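Archives > Wirero list > Linen and towels > Message 1439

From: Annelore Reuter
Re: folding order, bath towels

Begoña Escobar wrote:
> Two corners first, or halve lengthwise?

Corners — hold both, let the towel hang, then halve. Up to four per stack; the Molefe shelf is shallow.

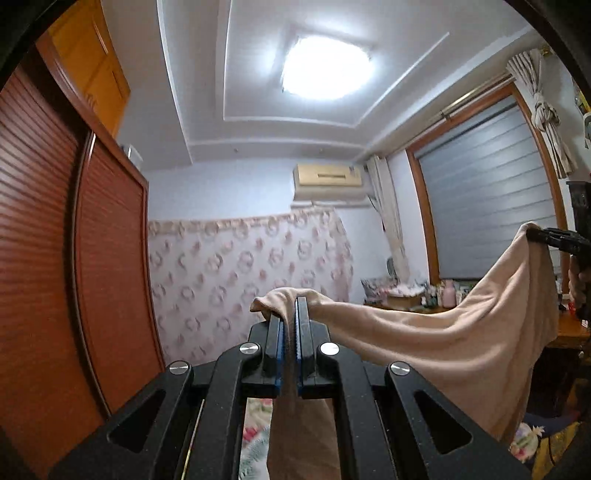
Which way should the fold face on the shelf? Outward, with the loose edges at the back.

Annelore

2 replies | 2 shares
Last updated 21/06/2026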